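December, 6 p.m.

Budget hearing at the county building this afternoon. I took the side seats by the door and stayed for all of it. Heriberto Magaña spoke first against the Tidgate road bond and used his whole time on the repair backlog. Commissioner Bañuelos cut in twice and was told to wait her turn.

The bond is 530 pages with the attachments. I have read 200 of them.
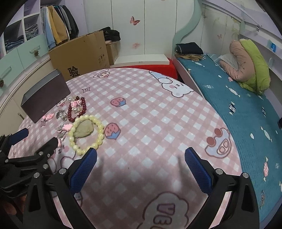

Later, at home

Soup, then the notes. The vote was put off until after the holidays. Magaña wants the Clulter bridge money split out and voted on alone. Bañuelos says that would sink the rest, and she may be right, as the Trodent end of the county gets little from the bridge. My own representative said nothing all afternoon. I wrote her a letter and kept it to 2 pages.
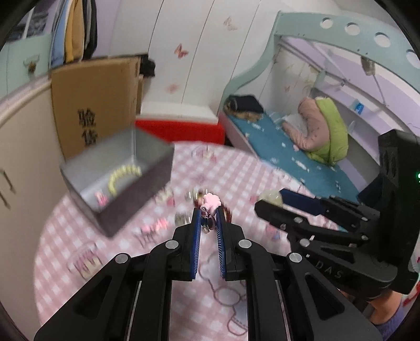 The pink flower charm, over the round table.

I still have to look up how the last road bond was paid off. Magaña said it ran over. Bañuelos said it did not, and neither of them gave a figure. The clerk's office opens at nine and I will go in and ask for the old statements.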